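Flomon Staff Forum > Workplace Change > Table clearing cell: effect on handling roles
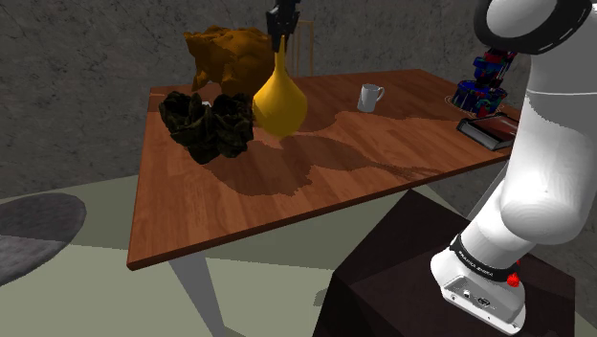
Posted in: Household Goods Handling, Returns and Resorting Section

15 replies hidden, showing most relevant

handling_lead_2
Section lead

Colleagues are invited to comment on the proposed change to duties before the consultation closes at the end of February. The simulated cell shows the kind of mixed table that the Cinudia project is working toward: a vase, a mug, a book and other items of no fixed shape, with one arm mounted beside the table. Under the proposal, the arm would take over the first lift from table to tote. Staff would keep inspection, grading and repacking. The section currently handles 3,903 lines in its returns catalog, and it is accepted that many of them will remain manual.

Comments should address duties, training and shift patterns. Questions of pay are being dealt with separately.

bench_six
I wish to record a concern about grading. At present the person who lifts an item is the person who grades it. A hairline crack in a mug is usually felt before it is seen. If the lift is removed from our duties, the grader receives the item in a tote and must pick it up again in any case. I do not see where the saving is.

returns_nights
The saving is in reach. Those of us on the night shift lift from the far side of the table for the whole of the shift, and the far side is where the shoulder complaints come from. I would support the proposal on that ground alone, provided that the tote is presented at waist height.

bench_six
Reach could be dealt with by a narrower table. This was raised during the Gretico refit and no reply was received.

handling_lead_2
Section lead

The request for narrower tables was considered and declined on grounds of floor layout. I accept that the reply should have been circulated, and I will attach it to the consultation folder.

tote_and_label
May I ask about the vase? The gripper is shown at the neck, and the neck is long and narrow. Our written handling method for bottles and vases requires one hand beneath the body. Is the method to be rewritten, or is the arm exempt from it? Newer staff are corrected for lifting by the neck, and it will be difficult to go on correcting them.

cell_planning
Process Engineering

The method will not be changed for staff. A separate method is being drafted for the cell, with its own weight limit, and glazed items above that limit will be sent to the manual benches. Please note also that the picture is a simulation. It should not be read as a statement of what the cell will be permitted to lift on the floor.

returns_nights
Could the draft be shared before the consultation closes? We are being asked to comment on duties that depend on it.

cell_planning
Process Engineering

Yes. It will be placed in the folder once the safety office has returned its remarks.

yoo_transfer
I came to this section from the Yoo site, where a similar cell was introduced. There were 29 of us on the benches. No posts were lost, but the work became quieter and more solitary, as two people no longer faced each other across a table. Several colleagues asked to move within the first six months. I would ask that the layout keep at least two staff within speaking distance.

bench_six
I support the point about layout. I remain opposed to separating the lift from the grade.

tote_and_label
On training, the proposal allows 480 minutes per person. Does this include clearing a stopped cell? If it does not, we shall be waiting for an engineer each time, and on nights there is no engineer on site.

handling_lead_2
Section lead

It does not include clearing at present. I will put forward both points, the training hours and the speaking distance, as amendments. The objection from bench_six on grading will be recorded in full as an objection. Further comments may be added here or handed in at the section office before 4 p.m. on the closing day.

returns_nights
The section office is closed when our shift begins. Please accept comments from nights by way of the handover book.

handling_lead_2
Section lead

Agreed. The handover book will be accepted.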